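Clear counters, and who they are for

I have been suspicious of the clear-worktop people for years. You will know the sort of article I mean. It has a bowl of lemons in it, and a tap, and about an acre of pale surface with nothing happening on it. The writer tells you that everything you own should live behind a door, that you will sleep better, and that the secret is a good basket. There is usually a link to the basket.

My own kitchen has never looked like that and I have never believed it would help. A kettle in a cupboard is a kettle you have to get out of the cupboard. I use mine more times a day than I would like to admit, and I can't see what spiritual benefit there is in bending down for it.

So when I ended up spending a fortnight in July somewhere with a shared kitchen on the clear-worktop plan, I was looking forward to being proved right. The place is called Trilau. It rents out desks by the week, plus some rooms at the back with better doors, and it has one kitchen for everybody. There is a laminated sheet on the inside of one of the cupboard doors headed "The Nolow Way", which caused me some trouble on the first morning. I took it for a typing mistake. Nolow is apparently a method. You buy the book, or your building manager does, and it teaches you that any flat surface will fill up to the level of its lowest-value object, and so the thing to do is have no low-value objects. I have given you the entire thing in one sentence there, and the book is 4 chapters and a workbook.

The rules on the sheet come down to this. Nothing stays on the counter unless it is used every day by more than one person. Nothing stays in the sink at all, except what is hanging in the sink rack. Everything else goes home with you or into a cupboard, and a cupboard item has to have a label. I read this standing up with a tea bag in my hand and nowhere to put it.

I should say something about the kitchen itself, because it does a fair amount of the work and the method takes the credit. The walls are mustard. I would never have chosen that, I have a horror of being indoors in a condiment, but against a white worktop it is rather good, and it's forgiving at eight in the morning in a way that white on white isn't. The cupboards below are a light wood-grain and don't draw attention to themselves. And the worktop runs up at the back into a low lip against the wall, all in the same white, so you haven't got that seam with the sealant going grey in it. I have spent, over my adult life, a shameful number of Saturday mornings with a toothbrush and a pot of bleach on exactly that seam. Take it away and anybody's counter looks cared for. That's a builder's decision, made before the first mug came through the door, and no book can sell it to you afterwards.

The sink I have more mixed feelings about. It is one big rectangular basin with rounded corners, no half-bowl, no drainer. One big basin is lovely for a roasting tin. For a shared kitchen it means there is one place for a dirty cup to go, and once a single cup is in it then it is a Sink With Things In, and you can watch standards collapse from there. By Wednesday lunchtime I had seen someone run an inch of water into a mug and leave it "to soak", which as we all know means "for you".

The rack is the clever bit, and I say so through gritted teeth. It's a wire caddy that sits in the basin by the back wall, and whatever scrubs the dishes lives in that and drips where dripping does no harm. I had assumed it would be slimy by the end of the first week. I checked it more often than a grown person should and I have to report that it wasn't. At home I keep the sponge on a saucer, and the saucer is a small pond, and I have been defending that saucer for most of my life for no reason I can now remember.

The tap pulls out. I'm told this is standard now. I enjoyed it more than I expected to, mainly for rinsing down the far corners, and I soaked my sleeve with it twice. 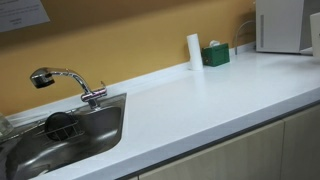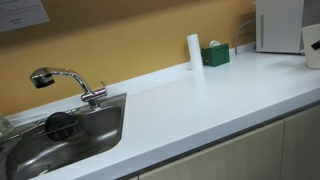
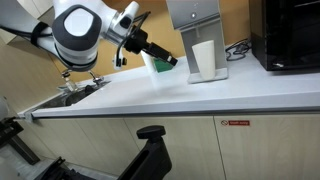 The Trilau worktop: the sink end in the first two, the paper cup and its stand in the last.

You will notice a glass by the sink in the first two. I'm not going to pretend the method was being followed to the letter, and I'd have trusted it less if it had been. There is always a glass. I have lived in five flats and two houses and there has been a glass by the sink in every one of them, belonging to no one, too clean to wash and too used to put away.

And the paper towels stand at the back, near the lip, out on the counter with the full blessing of the sheet. Used daily, used by more than one person, so the roll may stay. I went round and round on this. My objection to clear-counter people is that they cheat, that for the photograph they take away the towel and the kettle and the washing-up liquid and then put it all back when the light goes. Here was a version that left the ugly useful thing standing where your hand wants it. I found that harder to argue with.

What I can argue with is the cables. At the other end, behind the stand, there is a coil of black ones pushed back against the wall, a proper bird's nest, and as far as I can make out no clause in the Nolow sheet covers them. Are they low value? Do they get a label? They aren't used daily by more than one person, or if they are I should like to meet the people. I looked this up in the book (there's a copy on the shelf by the door, very little thumbed) and cables get half a page, which recommends a box. So it is the basket again. Scratch one of these systems and sooner or later you will find a basket.

It also has nothing to say about the paper cup. I'm less cross about paper cups than some people I know, but a building that makes me label my oats and then has disposable cups about has got its priorities in a funny order. There was a note on the board from Brovilico, who supply the kitchen consumables, saying that the building got through 573 cups in a month. Fine, but you can't tell me the low-value object is my tea towel.

Now the costs, since these articles always leave them out. The book is not dear. The labels are nothing. But a worktop like that, one continuous piece with the lip and the rounded front edge, is another matter. I was curious enough to ring up Vukadinović, the fitters whose sticker is inside the cupboard under the sink, and ask what a run of it would come to in a kitchen the size of mine. Roughly 2,000 before fitting, I was told, very cheerfully, and then a pause, and then a question about whether my walls were straight. My walls are not straight. The call went downhill.

They also mentioned that I could have a sink rack for my existing sink for under 50 and seemed a bit let down when I said I'd only want the rack.

I did try it at home, for the record. I gave it the whole of August so as to be fair. I cleared the counter on the first evening and stood back and admired it, and I can see why people take photographs, there is a sort of hotel feeling that lasts until somebody wants toast. The toaster went in a cupboard and came out of the cupboard and by the fourth day had stopped going back. The kettle I never moved, on principle. The fruit bowl was banished to the table and we ate more fruit, which I put down to the plums being good.

Two things did stick. I bought the rack (not from Vukadinović, from the hardware shop, a good deal cheaper) and the saucer has been retired to the garden, where it is now under a pot of thyme. And I wipe the whole length of the counter at night, end to end, lifting whatever's on it and putting it back down again. It takes me as long as the kettle takes to boil. The Nolow book would say I had missed the point, that the lifting is the wasted effort and I should have nothing to lift. Maybe so. But I know where my things are, and they are on the counter.

If anybody reading has lived with one of these systems for more than a year, in a house with other people in it, I'd like to hear what your worktop looks like on an ordinary weeknight at half past six. Before you tidy it, please. And if you know what to do about cables that isn't a box, tell me that as well.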